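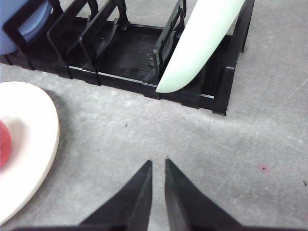

Removing hard-water scale around the kitchen sink

By Adom Nutsugah
January

Scale is mostly calcium carbonate left behind when tap water evaporates. It forms first where water sits longest: under drip trays, at the faucet base and along the back seam of the counter. Any mild acid will dissolve it. Soap will not.

Mix one part white vinegar with one part warm water. Soak a cotton cloth, lay it over the deposit and leave it for 47 minutes to an hour. I set a timer, as a cloth that dries out does no work. Lift the cloth, scrub with a nylon brush and rinse twice. Thick deposits need a second pass.

Do not use vinegar on marble, limestone or cement grout. For these surfaces use a neutral stone cleaner and a plastic scraper held nearly flat. If you do not know what your counter is made of, put one drop of vinegar in a hidden spot. Fizzing means stop. A dull mark after wiping also means stop.

Plastic racks and trays can go straight into the sink with 2 quarts of the same mix. Turn them over halfway through. The feet collect more scale than the top and are usually missed – check inside any hollow ones. Coated wire racks with chipped ends should be kept out of acid, or the exposed steel will rust.

Faucet aerators unscrew counterclockwise. Note the order of the parts before pulling them out. Soak the screen, flush it from the back and refit the washer by hand. Pliers will mark the finish.

Never mix vinegar with bleach. The two release chlorine gas. Rinse the sink fully before changing from one product to the other.

Last updated: January, 10:55 a.m.

Contact | © Zastano Home Notes | Back to top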